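Small Museums Deserve a Whole Afternoon

I used to give a town museum twenty minutes on the way to somewhere bigger. Then I spent an entire July afternoon in the one at Grustetti, and I've been a pest on the subject ever since!

It has 414 objects on show, and I looked at every single one. Bread stamps, ferry tickets, a drawer of coat buttons you're allowed to open yourself. The big place in Plulport has 4,000 in its main hall and I came out remembering my sore feet (and one very good clock).

With a small collection you get to go back. I walked past the ferry tickets three times and each time I read a different name on them.
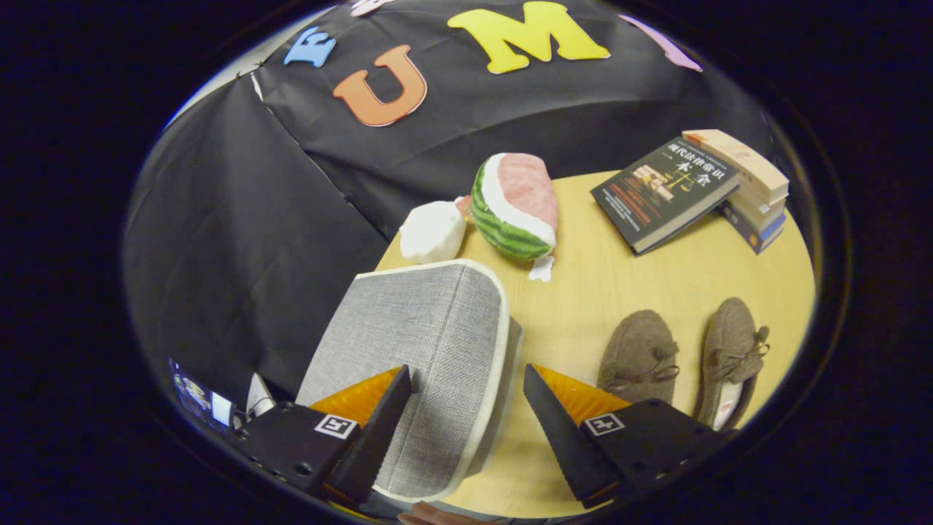 Should small museums charge at the door?

I think a low price is fine, as long as local kids get in free and a ticket lets you come back the same week.

What I'd hate to see is Grovau's plan copied everywhere. They want to fold their museum into a regional center and put most of it in storage. A button from Grovau means a lot more two streets from where the coat was made.

So go to the little one, and go after lunch, when it's quiet. Gbeho is next on my list, and they stay open until six.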